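Notes on the Study: Desk Surfaces and Their Upkeep

2024-11-06

Readers of this blog will be aware that the small study was reorganised in May, when the Skasby shelving was moved and the filing was reduced to four boxes. A number of matters were left unresolved at that time. The principal one concerned the desk, and I am now in a position to report on it.

My practice is to clear the desk fully before the winter work begins. Papers are returned to their folders, the lamp goes to the hall table, and pens which no longer write are disposed of. Yi-chun Kao, with whom I share the room, has agreed to the same arrangement for her own belongings.

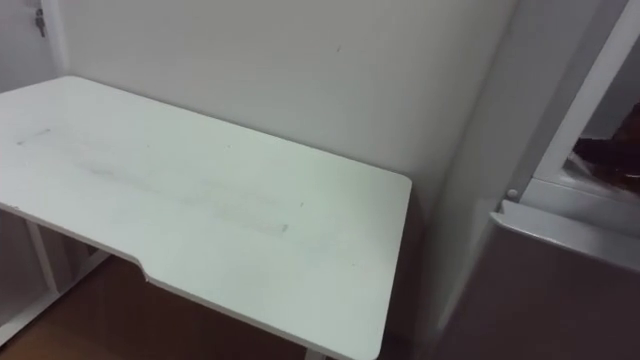
White desktops require more regular attention than darker ones, and prospective purchasers should take this into account. Marks which pass unnoticed beneath a keyboard and a pile of post become plain once everything has been removed. The long greyish smudge across the middle of ours is the kind I have in mind, as is the short dark streak towards the left. My recommended procedure is to begin with a dry cloth, followed by a damp one with a little washing-up liquid. Abrasive powders are not to be used. The angled notch in the front edge should be wiped at the same time, as it is easily overlooked.

Michalis Kouris has suggested a desk mat, and kindly sent particulars of one made by Jornby. The proposal was considered. A mat would cover the area in heaviest use, but it would also have to be lifted and cleaned beneath, and I have declined it for the present.

The shelving under the desk will be dealt with separately. It is intended for printer paper and the six atlases, subject to measurement.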